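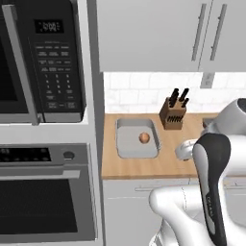
1/ Horloges de cuisine : ce que compte vraiment l'appareil

Fil un peu long sur la dérive des horloges d'électroménager, avec des mesures faites à la maison à Tikholm, 62 jours de relevé, terminé en novembre 2023. Sujet étroit, je préviens.

2/ Deux familles d'horloges dans les appareils branchés au secteur. La première compte les périodes de la tension d'alimentation : cinquante périodes, une seconde. La seconde compte les oscillations d'un quartz, en général à 32 768 Hz, et ignore le secteur. Vues de face, elles sont identiques. La notice ne précise presque jamais laquelle est montée.

3/ La première famille est la moins chère. Une résistance de forte valeur, une diode d'écrêtage, une entrée du microcontrôleur, et on détecte les passages par zéro. Le circuit est souvent déjà présent pour commander un triac. L'horloge ne coûte alors que quelques lignes de code.

4/ Sa précision à court terme est médiocre. La fréquence du réseau suit l'équilibre entre production et consommation, et l'écart instantané atteint couramment quelques dizaines de millihertz. Un écart constant de 10 mHz donne 0,2 ‰, donc 0,72 s par heure, donc 17,28 s par jour.

5/ Sa précision à long terme est bien meilleure, à une condition : que l'exploitant du réseau compense. On intègre l'écart de fréquence, on obtient un écart de temps (l'heure synchrone moins l'heure vraie), et quand cet écart devient trop grand on décale légèrement la consigne dans l'autre sens. L'erreur reste bornée tant que la correction est appliquée.

6/ Le quartz se comporte à l'inverse. Très stable d'une heure à l'autre, mais son erreur s'accumule toujours à peu près au même rythme, sans rappel. À 20 ppm, on perd ou on gagne 1,7 s par jour. Au bout d'un an, plus de dix minutes.

7/ Le montage. Un transformateur 230/9 V, un pont diviseur, un comparateur à hystérésis, et l'entrée de capture d'un enregistreur Multesum. Base de temps du relevé : un récepteur GPS avec sortie une impulsion par seconde. Le dépouillement est fait avec Su, qui lit les fichiers bruts directement.
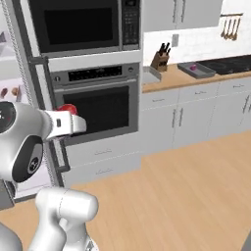 Wenjie Fan

8/ L'hystérésis n'est pas un luxe. Sans elle, chaque commutation d'une charge un peu forte dans le logement ajoute des fronts parasites près du passage par zéro. Mon premier relevé avançait de plusieurs secondes par soirée et j'ai commencé par accuser le réseau. Relevé jeté.

9/ Deuxième précaution, un filtre passe-bas avant le comparateur. Coupure à 150 Hz chez moi. Le déphasage introduit est constant à fréquence constante, il n'a aucune influence sur le comptage. Il en aurait une si je mesurais la phase, ce que je ne fais pas ici.

10/ Résultat côté secteur. Sur 62 jours, il manque 3046 périodes par rapport au compte théorique. 3046 / 50 = 60,92 s de retard. Rapporté aux 5 356 800 s de la période, cela fait 11,4 ppm, soit une fréquence moyenne de 49,99943 Hz.

11/ Ce chiffre dépend beaucoup du choix des deux bornes. L'écart de temps oscille, et en coupant ailleurs on trouve un autre résultat, parfois de signe opposé. Donner une « dérive » en secondes par mois pour une horloge synchrone n'a pas grand sens. Il faut donner la courbe, ou au moins l'amplitude.

12/ Résultat côté quartz, sur un module Dusar alimenté en 5 V et posé dans la même pièce : 27 ppm de retard. Sur 62 jours, 144,6 s. La courbe est presque droite. Elle s'incurve un peu les jours où la pièce est plus froide.

13/ Cette courbure est attendue. Les quartz diapason ont une caractéristique parabolique en température, avec un sommet vers 25 °C et un coefficient proche de -0,034 ppm/°C². À 15 °C on perd donc 3,4 ppm de plus. À 45 °C, 13,6 ppm. Le signe est le même des deux côtés : un diapason hors de sa température de référence retarde.

14/ Conséquence pour un module logé près d'une source de chaleur. Si l'électronique passe deux heures par jour à 60 °C, la perte supplémentaire est de 0,034 × 35² = 41,65 ppm pendant ces deux heures, donc 0,30 s par jour. Sensible sur un an (presque deux minutes), invisible sur une semaine.

15/ L'essentiel des 27 ppm de mon module ne vient donc pas de la température. Il vient vraisemblablement des capacités de charge. Un diapason spécifié pour 12,5 pF et chargé avec davantage oscille trop bas. La capacité des pistes compte, et elle est souvent oubliée dans le calcul. J'ai retiré 2,2 pF de chaque côté, la mesure est en cours.

16/ Autre erreur fréquente, sans rapport avec l'oscillateur : l'arrondi du diviseur. Si le micrologiciel incrémente une minute toutes les 60 000 interruptions et que l'interruption tombe toutes les 1,00006 ms, on a 60 ppm de retard avec un quartz parfait. Cela se reconnaît à une dérive identique sur tous les exemplaires d'un même modèle.

17/ Cas de la coupure. Une horloge synchrone sans réserve d'énergie repart à zéro. Certaines basculent sur l'oscillateur RC interne du microcontrôleur pendant la coupure, tant que le condensateur tient. Un RC interne non étalonné, c'est 1 % d'erreur dans les bons cas. Pour une coupure d'une minute, 0,6 s. Acceptable.

18/ Plus gênant : le logement alimenté par un onduleur local en mode îloté. La fréquence est alors celle du quartz de l'onduleur, et plusieurs modèles la montent volontairement pour limiter la production solaire quand la batterie est pleine. À 51 Hz, une horloge synchrone avance de 72 s par heure. Les gens croient leur four en panne. 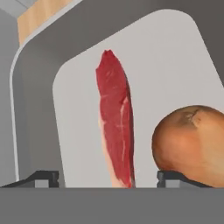
Deming Lu
Question sur le 10/ : comment distingues-tu une vraie période manquante d'un front raté par le comparateur ? Sur 62 jours, même un taux très faible de ratés produirait un retard de cet ordre.

19/ Objection correcte. La Multesum horodate chaque front, elle ne se contente pas de les additionner. Un front raté donne un intervalle de 40 ms au lieu de 20. J'ai cherché dans Su tous les intervalles hors de la plage 19,8 – 20,2 ms, avec réinsertion des fronts absents quand l'intervalle est un multiple net. Le total de 3046 est après correction.

20/ Reste une faiblesse. Si un front parasite et un front raté tombent dans la même fenêtre, ils se compensent dans le compte et je peux les voir dans les intervalles, mais je ne sais pas lequel supprimer. Sans effet sur le total, donc je n'ai rien fait.

21/ Pour savoir de quelle famille est votre horloge sans rien démonter : notez son écart à une référence sérieuse, tous les jours, à la seconde où la minute change. Deux semaines suffisent en général. Une droite, c'est un quartz. Une courbe qui va et vient, c'est le secteur.

22/ Ne relevez pas à l'œil depuis un téléphone dont l'affichage est limité à la minute. L'erreur de lecture dépasse alors la dérive cherchée. Une page affichant les secondes convient, à condition de la recharger avant chaque relevé.

23/ Fichiers bruts et script Su disponibles sur demande, 1,1 Go compressé. Prochain relevé du module Dusar en janvier, avec les nouvelles capacités, même pièce, même alimentation.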